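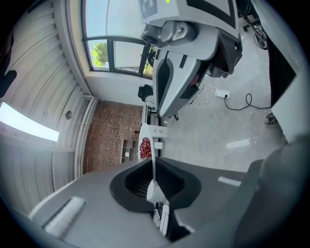

Minutes of the staff meeting, Grevuvitz packing hall, 2025-09-18

Present: Edileuza Guimarães (chair), Fuseini Opoku, Carolina Bettencourt, Lenka Šindelář (minutes)
Apologies: Kátia Cavalcanti

1. Minutes of the June meeting
Accepted with one correction: the second packing line is Zimard, not Cosberg.

2. Sorting station
Fuseini reported that the grippers handled 494 trays last week. The target stays at 1,000. Soft fruit still goes by hand until the pressure setting is agreed with Cosberg.

3. What changes for the packers
Carolina said that packers now spend some 40 minutes of each shift on restarting and cleaning, and this time is not in their job description. She asked that it is written there before the new rota starts. Edileuza agreed and will speak with the personnel office. It was confirmed that no contract will be shortened this year. Packers who do not wish to train on the grippers may stay on the hand line.

4. Training
Kátia sent a note: two places are still free in her group. Lenka asked for the instructions also in Portuguese. Fuseini will translate the first part and Kátia will check it.

5. Other business
The gloves ordered in June have not arrived. Carolina will call the supplier again.

The date of the next meeting will be sent by e-mail.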